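Sutarex Confirms Stodora Handset for October Release

Kurnberg, 26/06/2025 – Sutarex has confirmed that its next smartphone, the Stodora, will go on sale in October. The announcement ends several months of uncertainty over whether the company would bring out a new handset this year. Sutarex last updated its main phone line two years ago and had declined to comment on a successor until now.

The company released a partial list of specifications with the announcement. The Stodora will have a flat display with a 90 Hz refresh rate, two rear cameras, a side-mounted fingerprint reader and a battery that can be replaced by the owner with a standard screwdriver. The phone will be offered in two storage versions. The processor has not been named, and the company said that full technical details will be published when advance orders open.

Pricing has been set at $739 for the base version. The price of the larger storage version is to be announced later. Buyers who turn in an earlier Sutarex phone in working order will receive a credit of $80 toward either version. The credit will apply to orders placed directly with the company and will not be available through wireless carriers.

"The Stodora was planned from the beginning as a phone that people would keep for a long time," said Niloufar Bakhtiari, head of mobile products at Sutarex. "We looked closely at why our customers replaced their phones. In most cases the reason was the battery or a cracked screen, and we wanted both of those to be repairs that a person could make at home or at a neighborhood shop."

Replacement batteries, screens and charging ports will be sold through the company's website from the first day of sales. Repair guides will be posted at the same time and will be free to download. Sutarex stated that the use of parts bought from its store will not affect the warranty, whether the work is done by the owner or by an independent shop. Damage caused during a repair will not be covered.

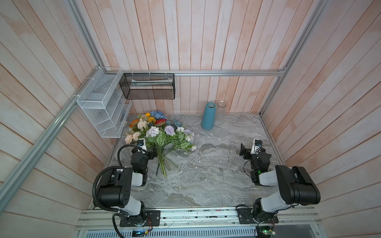
Software support is also to be extended. The company has committed to six years of security updates for the Stodora, compared with four years for its current model. Major system updates will be provided for the first five of those years. Owners of the current model will see no change in their existing support schedule.

The phone will ship with a version of Android that carries few additions from the manufacturer. Sutarex has removed its own calendar, notes and weather applications, which had been preinstalled on all of its phones. Customers who still use the notes application will be able to export their files through a tool that is to be released before the handset goes on sale. The company's photo backup service will continue to operate under its present terms.

Camera hardware received limited attention in the announcement. Sutarex said that the main rear camera uses a larger sensor than the one in the current model and that the second is a wide-angle camera. The telephoto camera offered on the current model has been dropped. Bakhtiari said that the decision was made on the basis of thickness and cost, and that the main camera will provide a cropped zoom setting in its place.

Reaction among those who follow the company has been mixed. Ottavio D'Amico, an analyst at the research firm Quintana, described the repair policy as the strongest part of the plan and the price as the weakest.

"At this price the Stodora will sit next to phones with faster screens and a third camera," D'Amico said. "A buyer comparing them in a store will see those differences right away. The value of a battery that can be replaced in year three is harder to show on a shelf card, and Sutarex will have to explain it well."

D'Amico added that the absence of a processor name made it difficult to judge the offer as a whole. He said that six years of updates would mean little if the hardware became slow before that period ended, and that he expected the company to choose a chip from the upper middle range.

Sutarex sells its phones mainly through its own website and through independent retailers. The company said that the Stodora will be stocked by nearly 500 retail locations at launch, and that talks with two wireless carriers are continuing. It did not identify the carriers. An unlocked version will be the only one available during the first weeks of sales.

Three colors have been confirmed: black, dark green and a light gray. The back cover is removable and will be sold separately for owners who wish to change the color later. A case and a screen protector will be offered as accessories. The phone will come with a charging cable, but a wall charger will not be included. Wireless charging is supported, although the charging speed has not been given.

The company also addressed the question of water resistance, which has been a concern with other phones that have removable batteries. According to the announcement, the Stodora is designed to withstand rain and splashes but should not be placed underwater. Sutarex advises owners to check that the seal around the back cover is clean and properly seated each time the cover is removed. Replacement seals will be included with every battery sold.

Advance orders will open on the company's website before the October release, on a date that has not yet been set. Customers may register to be notified by email. Registration does not reserve a phone and carries no obligation to buy. Orders will be limited to two phones per customer during the advance period, and payment will be taken when the phone ships.

The current Sutarex model will remain on sale until supplies run out. No reduction in its price has been announced. Spare parts for that model will continue to be available through authorized service centers, and the company said it is reviewing whether some of them can be added to the online store.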